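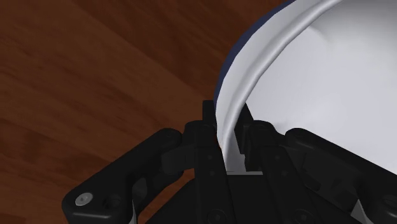 Search this site Go

A Sunday Among the Bowls

The parking lot at Ondetti was full by nine, and a man in a reflective vest waved me onto the grass with the gravity of someone landing aircraft. Open day, he said through the window. Robots to the left, sausages to the right. Most of the cars' former occupants had gone right.

I went left. Ondetti makes software for robot arms in a building that used to make zippers, in a town called Skondton, which has a river, a church, and strong feelings about parking. Once a year the company lets the public in to see what goes on. The flyer had promised "the future of handling." What it delivered, for the first hour, was dishes.

The dishes live in simulation. On a big screen in the old cutting room, a black gripper had hold of a white bowl by the rim, one finger on the white inside, the other against a thin band of navy on the outside, over a tabletop of streaky brown wood far nicer than any table I own. The whole thing is drawn by a computer, down to a single silver hex screw in the black linkage, which somebody must have wanted very badly.

"People always ask about the wood," said Florian Zürcher, who runs the demonstrations and had already been asked about the wood. He is a tall man with a soft voice, and he talks about crockery the way other people talk about horses. A bowl, he told me, is a rude object. It offers you no handle. The rim curves away from you and gets wider or narrower depending on where you come at it, and if you pinch it crooked the weight swings around and you have a bowl on its way to the floor.

In simulation the floor is free. The program, which is called Drevell, can drop a bowl all night and nobody has to find the dustpan. Zürcher's team had let it try 463 grasps on one bowl the week before, and he showed us a few of the worst on fast-forward. In one, the bowl left the table sideways and kept going until it was a speck. A boy in the front row asked to see that again. We saw it three times. It got applause.

"There was a mistake in the friction," Zürcher said, waiting for quiet.

After the screen came the real arm, in the next room, behind a clear plastic wall with a line of yellow tape on the floor in front of it. The crowd had grown to 31 by then, according to the woman with the clicker at the door, who would not let in a thirty-second until somebody left. I stood next to a retired dentist who had come for the sausages and been carried along by his wife. He watched the arm closely. He said the approach angle was good.

It was good, for a while. The arm came down at a steep slant, stopped, thought, came down a little more and took the rim. Up went the bowl. Then it traveled sideways at the speed of a cat that has decided to leave but doesn't want to make a point of it, and set the bowl down on a rubber mat. The trip took 20 seconds. I have unloaded half a dishwasher in that time, badly, while on the phone.

The second try was less good. The fingers closed on air just beside the bowl, and the arm lifted nothing, carried nothing across the table with great care, and placed nothing on the mat. It seemed pleased. The boy from the front row laughed so hard he had to be taken out for water, and the woman with the clicker let somebody else in.

Ursina Fankhauser, who writes the part of Drevell that decides whether a grasp has worked, did not laugh, but she did write something down. I asked her what. She turned the notebook around. It said "air again."

She has been at Ondetti long enough to remember when they did this with blocks. Blocks were easy, she said, and nobody came to the open day. She would like to move on to cups – she has opinions about cup handles that I promised not to print before her talk in March – but the bowl has to be right first. How right? She looked through the plastic at the arm, which had gone back to its starting position and was waiting there with its fingers apart.

"I want to be able to stop looking at it," she said.

There was a question period, most of it about jobs and some of it about whether the arm could do ironing. Zürcher took the ironing question seriously and spoke for quite a while about cloth, which he considers far worse than bowls. The dentist asked who had made the bowl. Zürcher didn't know. It had come from the kitchen upstairs, and they would need it back by Monday.

By the time I got outside, the sausages were gone and the man in the vest was directing cars off the grass one by one, in an order known only to him. I was near the end of it.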